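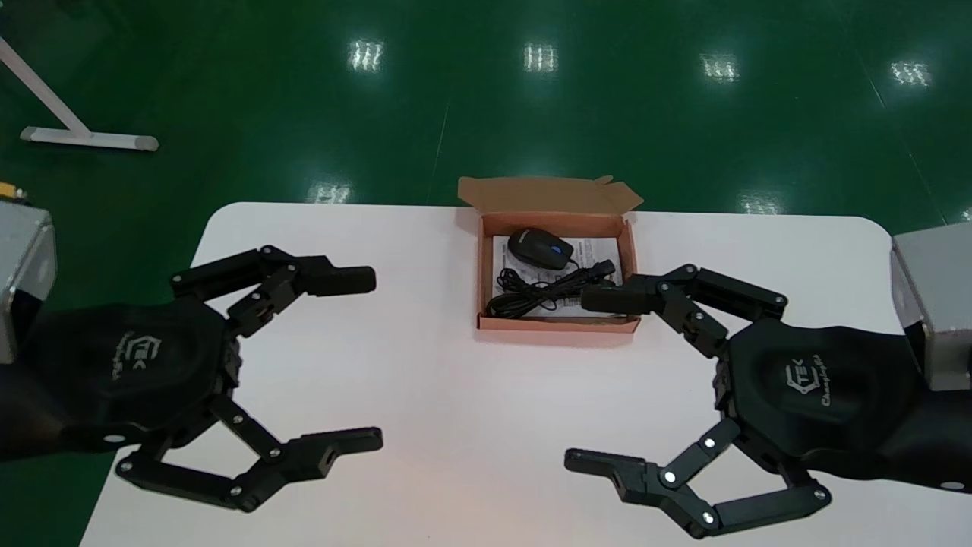
Page 11

Re: Darholm council and the 200 a year household payment

marshlark wrote:
I've read back through the last few pages and I do think we're talking past each other a bit, so forgive me if this goes on. The vote at the March meeting wasn't on whether to pay the money. It was on whether to take it out of reserves this year or put it off until the Plolleck grant is settled. Those are two separate things, and the Kragh ward councillors who voted against have said all along they'd back the payment if the grant comes through. You may not believe them (I half do, on a good day) but that is what they said, and it's in the minutes for anyone with the patience.

tealady_kragh wrote:
Bless you for reading the minutes, marshlark, I gave up at the second appendix and went to put the dinner on. I'm one of the households that would have got it, and I don't mind saying 200 would have covered a good chunk of what I owe on the heating. So when I hear "put off" I hear "no", and I'm sorry if that's unfair on people who meant well. My own councillor was very kind on the phone, we had a lovely long chat about her allotment, and at the end of it I still couldn't tell you which way she'd vote next time!

oldferryman wrote:
She'll vote the way the group leader tells her. They all do, on both sides.

marshlark wrote:
Well now, I don't think that's right, ferryman, and I say it with affection as we've been arguing on here for years. Four of the ruling group broke ranks on this one and the leader was livid. You could hear it in his voice on the webcast, round the part where he started calling everybody "colleague".

pennywort wrote:
I'd like to put in a word for the ones who voted to wait, if I may, and I know I'll be in the minority. Reserves are there for when the roof comes off the leisure centre. If you spend them on a one-off payment in the same year the county is changing its funding, and then Plolleck turns us down, you've got nothing in the tin and you end up cutting the Anosa bus. My mum gets that bus. I'd dearly love tealady to have her 200, I really would, but I'd want to know where next year's is coming from too.
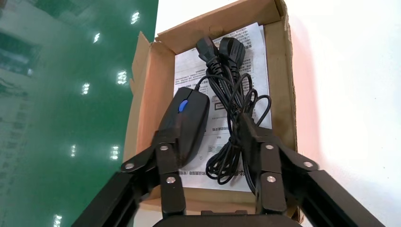 Open box with the printed sheet at the bottom

tealady_kragh wrote:
That's a fair point about the bus and I hadn't thought of it, pennywort, thank you. Give my best to your mum. Though I will say they found the money for the new council chamber chairs quickly enough.

oldferryman wrote:
Chairs came out of capital. Different pot. I'm no friend of theirs but let's be accurate.

marshlark wrote:
Different pot, yes, but somebody chose how full each pot was, didn't they? Anyway, the petition needs 1000 signatures to force a full debate, and last I heard it was 20 short. It's on the counter at the Kragh library and you do have to give your postcode or it doesn't count. Even if you agree with pennywort I'd ask you to think about signing, as all it does is get the thing talked through properly with everyone in the room.

pennywort wrote:
I'll sign for a debate, happily. I'd still speak against it.

oldferryman wrote:
Not signing. We've had the debate. It went on till gone ten at night and they lost.

tealady_kragh wrote:
Does anyone know if the library's open over lunch? It used to shut at one.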